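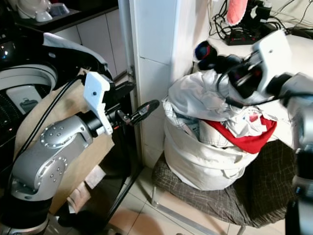 Have you ever wondered why lipstick stays on your lips instead of sliding right off your chin? Most lipstick is made from three kinds of stuff: wax, oil and color. The wax is what makes it stand up straight in its tube. Wax is stiff, a little like your arm when you hold it out and don't bend it. The oil lets the lipstick glide, the way a good smooth joint lets an arm bend, whether it's your own elbow or one of the round silver joints on a robot arm. Too much wax and the lipstick drags and crumbles. Too much oil and it flops over on a warm day (I once left one in the car in June, and oh my, what a mess!).

Now, the color. It comes from powders called pigments, and they are ground up very, very fine so that your lips don't feel gritty. Lots of reds and browns come from iron oxides, which are cousins of plain old rust. Isn't that something?

To make a lipstick, you melt the wax and oil together, stir in the pigment, and pour the whole warm soup into a mold. Then it has to cool. My friend Roxana Llanos makes hers at home, 16 at a time, and she says the waiting is the hardest part. If you'd like to try something like it, ask a grown-up to help you melt a little beeswax with some coconut oil for a plain lip balm, and let it set in a clean little jar.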